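Nellivex teleop gloves, two months in

Bought the Nellivex glove set in March to teach our humanoid some living room tidying. Before that we had the Hurard sticks – fine for driving, hopeless for fingers. Eleven joints per hand on the gloves and you can feel the differnce in ten minutes.
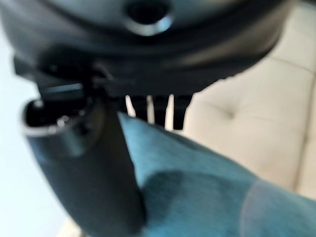
Wrist view is the bit I'd pay for again. Sits in the corner of the headset, quick to pull up, no lag worth moaning about. Soft stuff is where it earns its keep: with teal fabric right up against a finger like that, I trust the wrist feed over the head one every time. Focus up close is poor though. Lennox had sharper wrist video when I tried it, but no gloves.

Two-handed work, good. I can push a pillow with the left thumb and keep the right hand open, waiting. Depth is a guess at first. Look at the hand shadows on the seat, they help loads.

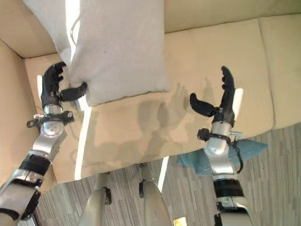 Recording and export

261 demos saved so far, three lost to a full disk. Pedal starts and stops a take, which beats shouting at it. Export to Idar works but the file names are a mess. Also no way to trim the end of a take, so you get me fidgeting.
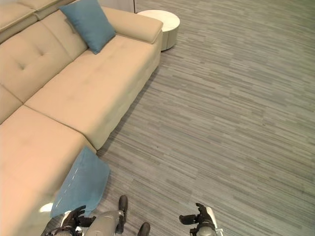
And the batteries. 50 minutes a glove, less if you leave the buzzers on. Get the spare pair. Straps get sweaty too, small hands will want the tighter ones.

600 quid for the set. Steep but I'd buy agian. Four stars, would be five with a trim button.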